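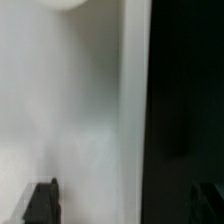 *Wrist view, fingers open, nothing held.*

**1/** Posting our house rules for wrist-camera work on the Leden cell, revision of March 24, 2025. They cover capture, tags and part placement. Comments to me or Bogumił Kurek.

**2/** Rule 1. Log every frame, blurred ones included. A blurred frame gets a flag and stays in the set. The old practice at Getora was to delete them by hand, and two operators never deleted the same ones.

**3/** Rule 2. Exposure is fixed before the run and recorded in the run sheet. Auto exposure stays off. White panel next to dark opening is the usual trouble, so we set for the panel and accept lost detail in the dark.

**4/** Rule 3. A tag pose is valid only if the whole black border is in view. Partial border: discard the pose, keep the frame. In the October audit we checked 3394 frames and rejected 393 poses on this rule alone.

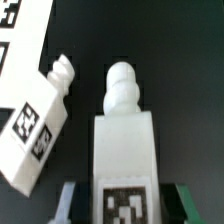

**Who may change a tag on a part?**
The cell lead, with a second person signing. Old and new tag numbers both go in the register, and the old number is not used again.

**5/** Rule 4. Grip force is set per part family, never per operator. If a part slips, stop and raise a change request. Ottó Halász keeps the table; it has 65 entries at present and 11 are under review.

**6/** Rule 5. Reduced speed whenever a hand can reach the work surface. The limit comes from our own risk assessment for the cell. Do not copy it to Helon, where the arm and the guarding are different. 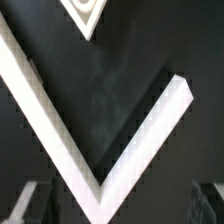
**7/** Rule 6 covers parts with no tag in view. Use outline matching, and name the reference feature in the run sheet. For a white V-shaped bar on a dark surface we take the inner vertex, where the two arms meet, and the square-cut end of the right arm. The outer point may be out of view, so it can't be a reference. Chalky smudges on the surface are masked before matching.

**8/** Still open: how often to repeat hand-eye calibration. Dambrauskienė wants it after every finger change. I would add any knock to the camera mount. Draft wording to follow.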